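Notebook, transparent-object grasping, February

Picking up from the last entry. Sizwe Nkuna reran the width calibration on the Kondotier gripper this morning and the offset is stable, so the numbers below use his file and not mine.

Question for this block: does the grasp-point head trained on hand-held demonstrations still find the contact height on clear bottles when the table behind them is cluttered? The plain-background set gave 56 px median error at full resolution, too high to use. Suspected cause is the depth prior. It reads through the plastic and locks onto whatever is behind it.

Dropped the depth prior. Wrist RGB only, plus finger width as a scalar input. Training set is 380 demonstrations, 2773 labeled contact frames after filtering. Label is the frame where the width signal stops changing, taken per episode. Bottles in the set differ in cap color and in fill level.
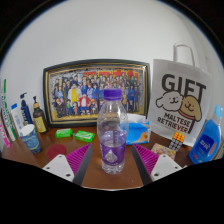 Filtering threw out any episode where the width trace had more than one plateau. Those are regrasps and the label is ambiguous. Might be worth keeping the last plateau in each, but that needs a second pass over the traces and I didn't want to change two things in one run.

Three seeds, same split. All three converge. Predicted contact height now stays on the body of the bottle. With the depth prior it drifted up to the shoulder, where the highlights are. Remaining errors are mostly at the water line: the head treats it as an object boundary and puts the contact point just under it. Labels on the bottle help. Without a label low on the body the spread is visibly wider in the scatter plots.

Background: printed material behind the bottle hurts less than expected. Masking it out at test time made almost no difference on seeds 1 and 2. Seed 3 got slightly worse, no idea why. Check augmentation order in the Shi loader before reading anything into it.

To do:
Rerun with the last plateau kept.
Split test set by fill level, report separately.
Ask Sizwe whether the Tromilent pads need their own width offset. Ridges compress more than the flat ones.
Move checkpoints off Bresdale, disk is nearly full.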